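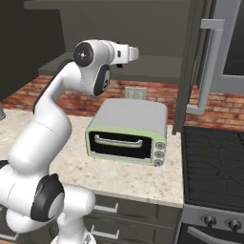

February
By Embla Torvik

Okay, hi everyone, can the people up the back hear me? (Wait for nods. If nobody nods, move the mic.)

So I've been asked to talk about cooking for one, and I'm going to start with a confession. For most of my first winter in Akcombe I ate toast for dinner. Cheese on toast, beans on toast, one night it was toast with a slightly smaller piece of toast on the side. I'd just moved out of a share house where we cooked for five every night, and I had no idea how to shrink anything! I'd make a pot of soup the way I always had and then I'd be eating it for a week and hating the colour of it by the end.

(Pause here, people usually want to tell me their own soup story. Let one or two of them.)

What got me out of it was my neighbour lending me a little benchtop oven she wasn't using. A big oven takes ages to heat up and you feel silly doing it for one potato. A small one, you just turn it on. I roasted half a pumpkin that first night and ate it standing up with yoghurt and chilli, and I remember thinking, right, I can do this.

Now the shopping. I go to Grarmont on the way home, early evening, and I buy two vegetables. Two! Whatever looks good. If I buy four, one of them goes to slime in the crisper and I feel guilty every time I open the fridge. Loose carrots over bagged carrots, always. And make friends with the person at the deli counter, they will sell you a single sausage and they won't judge you for it.

(Hold up the notebook. Skip this bit if we started late.)

This is my dinner notebook. I write down what I made and whether I'd bother again. It's very rude in places. There's a page that just says "fish, no." But I've got 14 dinners in there with a star next to them and those are the ones I go round and round on. The handout has my favourites, it's the green sheet, grab one from the table by the door if you missed out.

Quick run through the favourite of the favourites, the tray of chicken thigh and capsicum. One thigh, one capsicum cut into fat strips, half a red onion, olive oil, plenty of salt, paprika if you've got it. All on one small tray, hot oven, until the skin is properly golden. Tear some bread into the juices for the last few minutes. That's dinner and there's one tray to wash.

Somebody always asks about freezing. I'm for it, but label things. I lived for a whole month with a tub I thought was bolognese and it was stewed plums. I thawed it for a friend and had already boiled the spaghetti.

(Laugh, drink some water.)

Last thing, and I do mean it. Set the table. I know it sounds like something your gran would say, and mine did, but get a plate and a proper glass and sit down somewhere that isn't the couch. I put the radio on. Some nights I even light a candle, and then the chicken thigh feels like a bit of an occasion.

Right, questions! (If it's quiet, ask who here has cooked an egg in a mug. Then get the kettle on, cups are in the left cupboard, and remind them to sign up for the Medve market walk.)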